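Comwood opens its doors to old computers this September

Got a tired desktop under the stairs? We'd love to see it! I'm Fiachra Madigan, and I look after the repair side of things at Comwood, the community reuse shop on Tranlow Road. From September we're taking in old home computers all week long, and I'm chuffed to bits to be the one announcing it.

Last year we tried it out for a month and people brought us 286 machines. I'd guessed we might get 50 (my colleagues will not let me forget that). Of those, 185 went back out of the door to families, clubs and students, and the rest were stripped for parts or sent on for recycling.

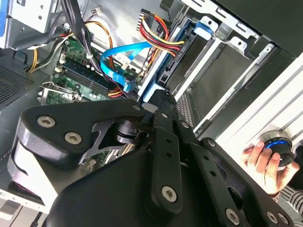

You don't need to know a thing about computers to donate one. Bring it in with the power lead if you've still got it, and don't worry about dust, stickers or a missing side panel. If there are photos you want to keep, please copy them off first. We wipe every drive before anything else happens and we'll give you a slip to say it's been done.

We're also starting evening repair classes, which I'm ridiculously excited about. They run from 6.30pm, cost £10 and there's tea (and usually cake, if Ciarán has been baking). You'll learn how to swap a drive, add memory and clean out a fan, and you can bring your own computer or practise on one of ours. 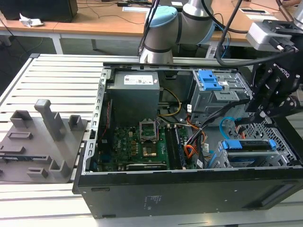
An open desktop tower on its side, insides facing up.

Ciarán Ó Conaill, who will be teaching the classes, told me: "I learned by taking my mum's computer to bits when she was at work. I got it back together by teatime, with two screws left over. I'd like people to have a calmer start than that!"

A big thank you to Jinik, the hardware shop across the road, for giving us screwdriver sets, and to Kubíček bakery for feeding us while we painted the new classroom.

We're open 9.30am to 5pm. Refurbished desktops start at £45, and we have up to 479 spare parts on the shelves at any one time, so do ask if you're hunting for something odd. To book a class, pop in or ring the shop and ask for me.

ENDS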